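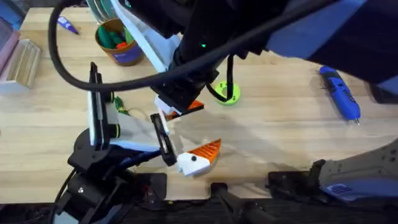
The Rarau Lunch Room opened in July 1931 on the ground floor of the old feed store building on Kernudley Street. It closed for good in 1988. I have been going through the city directories and the newspaper on microfilm, so this thread is what I have so far. Corrections welcome.

214 shares · 38 comments

The building came first. It was put up in 1904 as a feed and seed store, two floors, brick front, with a loading door on the alley side. The loading door later became the kitchen door. If you walk down the alley you can still see where the opening was made narrower.

The feed store moved out by the railroad in 1929. The ground floor sat empty for most of two years. The upstairs was rented rooms the whole time and stayed rented rooms until the 1960s.

The first ad for the lunch room ran in the Kernudley paper the week it opened. It listed a plate lunch, coffee, pie by the slice and "ladies welcome." No prices in that ad. An ad from the next spring has the plate lunch at 35 cents with pie included.

There were 13 stools at the counter. I have this from a 1947 equipment list filed when the business was sold. The same list has four booths, one pie case, two coffee urns, a steam table and a cash register. The booths were added after the war.

61 shares · 9 comments

About the name. Several people have told me Rarau was the first owner. It was not. The owner on the license was a different name entirely, and I can't find anybody called Rarau in the directory for any year. The best explanation I have seen is in a 1956 anniversary ad, which says it was a mountain near where the owner's parents came from.

The spelling moves around. The 1933 directory has it as Raru. The phone book has Rarow for three years in a row. The sign always had it right, going by the two storefront photos the library has.

The menu did not change much. Meat loaf, ham and beans, chicken and noodles, liver and onions, a vegetable plate. Fish on Fridays. Cabbage rolls were never on the printed menu, but people who ate there bring them up before anything else. I have asked and they were on the chalkboard in the cold months.

Pie flavors I can document from ads: apple, cherry, raisin, butterscotch, sour cream raisin, rhubarb, and gooseberry in a single ad from 1952. People also remember coconut cream. I believe them but I have not seen it in print.

The lunch room was open through the war, but with shorter hours. In 1943 it ran a notice saying one cup of coffee per customer, and no pie on Mondays or Tuesdays. The one-cup rule was lifted by that fall. There is no notice about the pie coming back.

Edit to the last one: a reader sent me a clipping. Pie came back on Tuesdays first. Monday pie does not show up again until 1946.

In 1947 the business was sold to the Ayala family. They had been running a bakery counter in the back of a grocery two blocks over. They kept the name and the menu and put in the booths. The sale price in the county record is hard to read on the film, so I am leaving it out until I can see the original ledger.

88 shares · 17 comments

The Ayala years are the ones most people here remember. They opened at 5:30 in the morning, six days a week. Breakfast until 10:30, lunch until 2, then closed for the day. They tried suppers for part of 1949 and again in 1961. Neither one lasted a full year.

There was a side door between the lunch room and the barber shop next door. It shows on a 1950 fire insurance map. Men would put their name down for a haircut and wait at the counter. The door was bricked up when the barber shop became a shoe repair in 1968. You can see the patch from inside if the current tenant lets you look behind the shelving. I did and they were nice about it.

The flood. The creek came up in the spring of 1959 and there was water on Kernudley Street for two days. The paper says 11 businesses took water, and the lunch room is on the list. It reopened after five weeks with a new floor. The old floor was pine boards. The new one was green and cream tile, and part of it is still there under the carpet.

I have been asked about a fire. There was no fire at the Rarau. There was one in 1972 across the street at the Tistov Hotel, in a second-floor linen room. The lunch room stayed open that night and gave coffee to the fire crew. I think the two stories got mixed together over time.

Since the Tistov came up: the hotel had its own dining room with tablecloths, and it was a different kind of place. It cost about twice as much. The dining room closed in 1965 and some of its regulars moved across to the lunch room. An Ayala ad from that year says "Tistov customers, we have a booth for you." I don't know if that was friendly or not.

103 shares · 22 comments

A note on the sign. The first one was painted on the glass. A hanging metal sign went up in 1938. The neon one that people remember, with the coffee cup, was put up in 1954 by a sign company from the county seat. The permit gives the cost as $385.

Where the neon sign is now: I don't know. It was taken down in 1989. One account has it going to a collector out of state. Another has it in a barn north of town. I have looked in one barn. It was not there.

Some numbers from the 1956 anniversary ad, for 25 years in business. The family said they used over 2,000 pounds of potatoes a month. They also said they had baked 1,003 pies in the month before the ad ran. That is close to 40 pies a day, six days a week. It seems high for a place that size, but they also sold whole pies to go, and it was the month before a holiday. I am passing it along as printed.

The whole pies were sold from the alley door. You brought your own pan or left a deposit of a quarter for one of theirs. I have now heard from three families who still have a Rarau pan. The pans have an R punched in the bottom with a nail.

If you have one of these pans, I would like to see a photo of the bottom. I want to compare the letters.

47 shares · 31 comments

The highway bypass opened in 1974 and the through traffic was gone after that. Truckers had been a large part of the breakfast trade. The opening hour moved from 5:30 to 6:30 the next year, and Saturday was dropped in 1979.

The grain elevator cut its crew in 1983, and the county offices moved to the new building out on the west side in 1985. Those two had been most of the lunch crowd on weekdays. The paper ran a short item in 1986 saying the lunch room was for sale. It was listed for two years with no buyer.

The last day was in the fall of 1988. There was a line down the sidewalk, and the photo in the paper shows it going past the shoe repair. They ran out of chicken and noodles before noon. The last ad just says "Thank you for 41 years" with the family name under it. That counts from 1947 and leaves out the first owner, which some people noticed at the time. There is a letter about it in the next issue.

The contents were sold at auction two weeks later. The auction bill lists stools, booths, the pie case, dishes by the box, and one wall clock. The pie case went to a church in the next town and was used in their basement kitchen until a remodel. I have a call in to them to see if they kept it.

After that the ground floor was a video rental, then a tax office, then empty, then a consignment shop. It has been a yarn and fabric store since 2011. The stool holes in the floor were filled but you can find a few of them along the north wall if the light is right.

Sources so far: city directories 1929 to 1988, the newspaper on microfilm at the library (1936 is missing and part of 1951), the fire insurance maps, county deeds, the 1947 equipment list, and the auction bill. The two storefront photos are in the library's vertical file under "Restaurants," not under "Kernudley Street," in case you go looking.

What I am still missing: a printed menu from before 1947, any photo of the inside before the booths, and the 1936 papers. If your family saved a full run of the Kernudley paper, please get in touch. I can come to you and copy them there.

Two corrections from the comments, added Mar 16, 2024. The shoe repair opened in 1967, one year earlier than I wrote. And the steam table was bought used from the school cafeteria, which I did not know. I have seen the receipt.

Also from the comments: the cabbage rolls came with mashed potatoes and a slice of rye, and they were served on Wednesdays only. Four people said Wednesday. One person said Thursday and was firm about it. I have put down Wednesday for now.

Next thread will be on the Tistov Hotel dining room. I have more menus for that one.

72 shares · 26 comments

Contact: Kernudley Street History page, messages open · © 2024 Kernudley Street History · Back to top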